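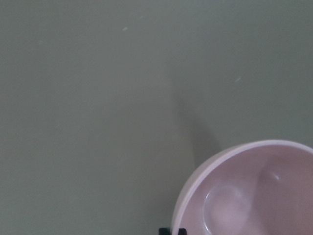
Catura Tabletop Kit

Catura is our wrist-camera and two-finger gripper kit for people who want a small robot arm to help with ordinary dishes. We make it at Nemside, in the same building where we eat our lunch, and a good many of our ideas have come from clearing up afterward. It fits the Foley arm and the older Rakcombe one (you'll need the adapter ring for the Rakcombe, so please tick that box when you order!).

The fingers are slim, black and squared at the tips, and they're made for the awkward little things: a bowl rim, a spoon handle, the lip of a tray. The camera sits right behind them and looks down along the fingers, so you see pretty much what the gripper is about to touch. Kiyoshi Iwasaki, who drew the bracket, moved it four times before he was happy, and I have to say the fourth one is lovely.

We do most of our own practice with a pastel pink bowl, some mint-green plates and a white tray with a cartoon bear on it. Plain plastic spoons are a fine place to start — go in from above, one finger on each side of the handle, and close slowly. 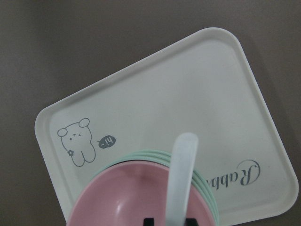 Once you're comfortable with that, try moving the bowl on its own, then the tray. Pale dishes can glare under a strong lamp, so turn the exposure down a notch in the setup screen before you blame the grip.

In the box: gripper, wrist camera, bracket, 33 spare finger pads, a 40-inch cable and a printed guide. The pads are good for roughly 2,000 grips each, and we sell them separately too.

Dishes aren't included, I'm afraid. The next batch ships in June, and if you write to us with your arm model we'll check the fit for you before you pay anything.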